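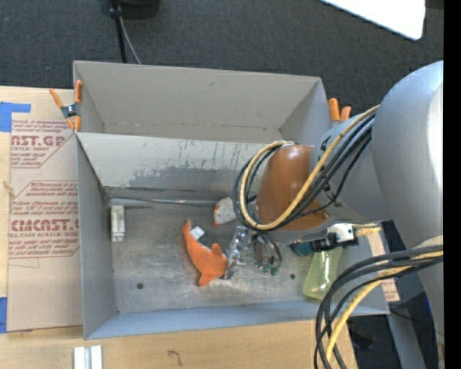 *The grey bin with two sides, December. Orange sea animal in the front, back side still empty.*

# The Clakberg sorting table – gallery

Welcome to the gallery page of our sorting table. My name is Lindalva Guerra and I look after the small things that come to Clakberg: toys, containers, bits of wire, and all the objects that have no clear home. Some friends asked me to put the table on the website so they can follow what is on it. I have only one picture ready, so I have written several short notes to go under it, and I will add more when I have time.

My first language is Portuguese. If a sentence is strange, please write to me and I will correct it.

## Notes to the picture

**The orange one.** It is a plush sea animal, and everybody looks at it first. It lies diagonally, with the narrow end up to the left, and it has a small pointed fin on one side and a wider one at the bottom. Soledad Salinas says it is a fish and Kofi Arthur says it is a dolphin with a wrong colour. In the list I wrote "sea animal, orange", and both of them are a little disappointed with me.

**The white tag.** You can find it beside the narrow end. I never cut the tags from plush toys. The next family may want to read how to wash it, and a toy with its tag is easier to give as a present.

**The round white one.** A rounded toy with small speckles and some orange-red details, close to the divider. Raghda Chidiac would like to have it on the shelf beside the kettle. I told her she must wait until the bin is sorted, the same as everyone.

**Something crinkled.** Clear and silvery, and it catches all the light. I have entered it as "shiny, crinkled" until somebody gives me a better name. A small dark grey piece lies at its lower end, and I will keep the two together for now – small pieces are very easy to lose and very hard to match again.

**Wire and green pieces.** Thin dark wire, mixed with transparent parts, and small green pieces at the bottom. This kind of tangle is my least favourite job. Fouad Hourani is much more patient than me with wire. He puts it flat on a towel, finds one end, and does not pull. I always pull.

**A bit of teal.** Only a part of it is showing, to the right. My niece wrote to me already to ask what it is. I will put the answer on the next page.

**The yellow-green container.** It is translucent and lies with the wide, rounded end toward the near wall. I like containers very much. When we find one that closes well, it goes to Hala, our repair corner, where they keep buttons and screws and are always short of something to put them in.

## About the bin

The bin is older than this page and it shows. The divider has short dark scratches near the top and a worn patch lower down, and the metal floor in the front is scuffed. I tried to clean the worn patch with baking soda, then with vinegar, and then Soledad told me to stop and go home. It is a good bin. It has an open top and two long sides, and for sorting this is all we need.

Our rule is simple. Mixed things start in the front. When a thing has a name in the list, it can go to the back. In the picture the back side is empty, so you can imagine how much I had still to write.

I prefer the light wooden tabletop to the white one we had before at Roren. White was tiring for my eyes in the afternoon. The carpet is dark charcoal, and if a small screw falls there you must look for it with your hand.

## How we write the list

Each thing gets a line in the notebook: the kind first, then the colour, then a remark if it is necessary. "Toy, white, speckles." Kofi wanted to have a number on every thing, and we tried it, but at 46 the stickers started to come off the plush ones. Now only hard objects get a sticker.

The notebook has 186 pages and I am the third person who writes in it. The handwriting before mine is beautiful. Please do not compare.

## If you want something

Write to me with the words from the notes, for example "sea animal, orange", and I will keep it for you until the end of December. After this the soft toys go to Farah, the playroom, where the children do not care about fish or dolphin. Containers and wire stay with us a little longer.

The table is open from 2 in the afternoon. Tea is on the shelf, the cups are in the drawer under it – please rinse yours.

*Lindalva*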